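How to write to a public consultation on a farm bill (and get read)

I farm 59 acres outside Valtdale, mostly sheep with a few cows that think they run the place, and over the past few years I've sent in my two cents on more draft laws than I care to admit. Footpaths, slurry storage, hedge cutting season, you name it. My first try was four pages of pure temper and I doubt anyone got past page one. I've gotten better at it! So if there's a bill open for comment right now and you're staring at a blank box, pull up a chair.

Find the actual bill first

Skip the newspaper version to begin with. Go to the legislature's website and get the bill itself, plus the explanatory notes that come with it. The notes are in much plainer English (usually) and they tell you what each section is meant to do. Print both if you can stand the ink. I go through with a highlighter and mark only the parts that would change something on my own place. On the last one, the slurry bill, that came to three sections out of fourteen, and I left the rest alone.

Write down the closing date and the closing time

Look for both. I once had a lovely answer all typed up at 8 in the evening and the form had shut at 5. Put it on the kitchen calendar in red.

Answer the questions they ask

Most calls for views come with a set list of questions. Use their numbers. Somebody has to sort all of these, and if your point on inspection fees is sitting under the question on record keeping, it may never get to the right pile. You're allowed to skip questions too. I put "no view" and move on.

Check the word limit while you're there. Mine have been anywhere from 1,000 to 2,000 words, and the online box may simply stop taking text when you hit it. Type your answer in a regular document and paste it over.

Tell them what happens on your farm

This is the part you're good at, so lean into it. "This will ruin small farms" could come from anybody. Compare it with what I wrote on slurry: "I have one tank, it was put in by Dunne in my father's time, and a second one would have to go where the lambing shed is." Give your acreage, your stock, your costs if you've got the receipts. If you don't know a number, say you don't know it.

Then ask for something. Do you want the section dropped, or a longer lead-in, or an exemption under a certain herd size? Spell it out in one sentence, and put that sentence at the top of your answer where a tired person will see it.

Privacy, please don't skip this

Responses often get published, name and all. There's normally a box to tick for anonymous or not-for-publication. Even so, take out your neighbor's name, your field names and anything about where you keep equipment. Keep it under 100 words if you're telling a story about somebody else, and ask them first.

Send it and save the receipt

You should get an email back with a reference number. Save it, along with a copy of what you sent. If they invite people to give evidence in person later on, you'll want to remember what you said! 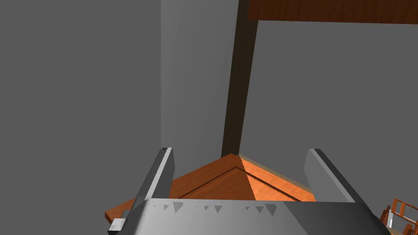
Benedita Antunes: Can I add one for those of us with slow internet? There was a postal address at the bottom of the last call for views I answered, in tiny print, and I mailed mine in with the question numbers written in the margin. It was accepted just fine. I'd still like to know whether a group of us around Birov should send one joint letter or a separate one from each farm.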